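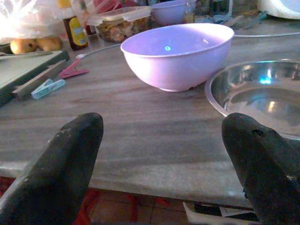
Trade ordering moves to the new account portal in June

Members of the Skasbridge Wholesale Buying Group will place their orders through a single online account from June. The change affects every member firm that currently orders by telephone, by emailed spreadsheet or through the older Jugah order pages, and it applies to stock lines, special orders and returns alike. Members are asked to read the notes that follow and to pass them to whoever places orders on their behalf.

Why the change is being made

The group has run three ordering routes side by side for several years. Each was sensible when it was introduced, but the result is that prices are kept in three places and stock figures in two. An order sent by spreadsheet late in the afternoon is keyed in by hand the next morning, by which time the stock may have been promised elsewhere. Members have raised this repeatedly, most recently at the spring trading meeting, where delayed confirmations were the main complaint from the floor.

The new portal reads stock and prices directly from the warehouse system at Jirnport. A member who is logged in will see the price agreed for that account, including any volume terms, and the quantity available at that moment. Orders are confirmed on screen and by email. Where a line is short, the portal will offer part delivery or a back order, and the member must choose one before the order can be completed.

Accounts and permissions

Each member firm will have one account with one named administrator. The administrator may add further users and decide what each of them can do. There are four levels: view only, prepare orders, place orders up to a set value, and place orders without limit. Many firms will want branch staff to prepare orders and a manager to release them, and the portal has been arranged with this in mind. An order awaiting release is held for two working days, after which it lapses and the stock is returned to sale.

Administrator invitations will be sent to the main email address held on file. Several addresses on our records are out of date, and some belong to people who have left the firm concerned. Members should check their entry with the office before the end of the month. Shared logins are not permitted under the revised terms of supply, and each user must have a separate email address.

Prices, terms and delivery

Agreed prices and payment terms are not altered by the move. Credit limits carry over as they stand. The portal will show the balance outstanding and the credit remaining, and an order that would take an account over its limit will be passed to the accounts team for a decision. Members paying by card may continue to do so, and card details will be entered afresh at the first order, as none are being transferred from the Jugah pages.

The minimum order for free delivery within the Skasbridge area stays at £200. Orders below that value will carry a delivery charge of £12, shown before the order is confirmed. The cut-off for next-day dispatch remains 3 p.m. for stock lines. Special orders, including anything cut or packed to the member's own specification, will continue to be quoted individually, but the request is now made through a form in the portal and the quotation can be accepted there.

Bulk ordering

Members who place long, regular orders were understandably concerned that a web page would be slower than a spreadsheet. The portal accepts a spreadsheet upload of product codes and quantities, checks it, and lists any codes it does not recognise. Lines that are in order can be accepted at once and the others corrected afterwards. Up to 50 saved lists may be kept on each account, and any list may be shared with other users at the same firm.

Product codes have not changed, with one exception. The Plisach range has been recoded by its supplier, and old codes in that range will be rejected from the first day of the new service. A conversion sheet is available from the office. Members who keep their own product files should update them before uploading an order.

Firms whose purchasing software can exchange orders directly with ours should speak to the office about a connection. This will be offered in the autumn, once the portal has settled, and will be opened to a small group of members first.

What we learned from the trial

A trial was carried out earlier in the year with 40 member accounts of differing sizes. Kartini Nasution, who manages trade accounts for the group, reports that the firms taking part found repeat ordering and order history the most useful features, and the search function the least satisfactory. Searching by part of a description returned too many results, with discontinued lines mixed in among current ones. The search has since been rebuilt. Discontinued lines are now hidden unless the user asks to see them, and pack size and unit of sale appear beside every result.

The unit of sale was the other common difficulty. In a number of cases a member ordered by the unit and received by the case, or the reverse. Every product page now states the unit in words next to the quantity box, and the order summary repeats it. Members should still check the summary with care, as goods correctly supplied against a confirmed order remain subject to the usual returns terms.

Returns and invoices

Returns will be requested against the original order, which the portal will keep on view for two years. A returns number will be issued once the request is approved, and goods sent back without a number may be refused at the warehouse. Damage in transit should be reported within two working days of delivery, as at present.

Invoices and credit notes will be available to download from the day they are raised. Paper copies will stop at the end of the summer quarter. Any member who needs paper invoices after that date should write to the accounts team, stating the reason.

Timetable and help

The telephone order line and the emailed spreadsheet service will remain open throughout June and will close at the end of the month. The Jugah pages will be available to view, but not to order from, until the end of the summer quarter. Members who wish to keep their order history from those pages should download it before then.

Short online sessions will be held every Thursday in June at 10 a.m. Each session covers logging in, adding users, uploading an order and requesting a return, with time left for questions. A separate session for administrators will follow at 11 a.m. Places may be booked through the office, and a recording will be placed in the members' area for those unable to attend.

Ningsih Tjoa, head of member services, will oversee the changeover and is the first point of contact for any firm that expects difficulty in meeting the timetable. Members without a reliable internet connection, or whose orders fall outside the ordinary pattern, are asked to contact her before the telephone line closes so that other arrangements can be considered.

The revised terms of supply are enclosed with this newsletter. Placing a first order through the portal will be taken as acceptance of them.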